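Bin liners keep slipping down inside the bin - what size do I need?

Posted in Home & Cleaning, June

Moved into a rented flat in Enley and the little bin drives me mad. Put a bag in, fold it over, chuck a couple of things in and the whole lot slides to the bottom. Then I'm fishing about for it. Bought a roll of 88 from the market, far too wide. Don't want to buy another huge roll and get it wrong again. Is there a trick or is it just the size??

3,071 views

Wandden

Size, mostly. Ignore the litres on the packet, every brand measures it differently. Get a bit of string, go round the outside of the rim, halve it. That's the flat width you want, maybe a touch under so it has to stretch. Mine's 220 mm across the top and it took me three rolls to work that out.

Then fold plenty over. A stingy fold will allways slip.

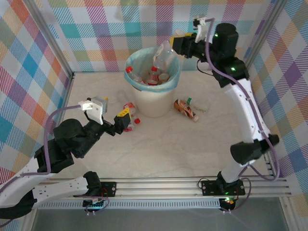 Teal liner folded over the rim, bottles in.

Also let the air out. Push the bag right down to the bottom before you put anything in, otherwise it's hanging off the rim and the first heavy thing drags it.

If you're stuck with the wide ones for now:
- gather the spare at one side, twist, tie a small knot, tuck it under the fold
- big elastic band round the outside, just below the rim
- squash bottles and put the lids back on, less bulk pulling on the bag

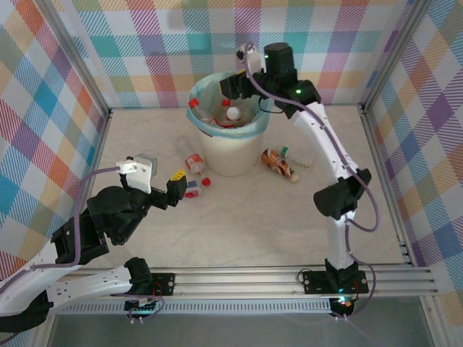
Pal

Second the knot. Did it for years in a student house, costs nothing. Elastic bands go brittle after a bit though, so keep a few spare.

Pekano

just buy a bin with a ring in it, got mine for 12 quid and never looked back. no idea on bag sizes sorry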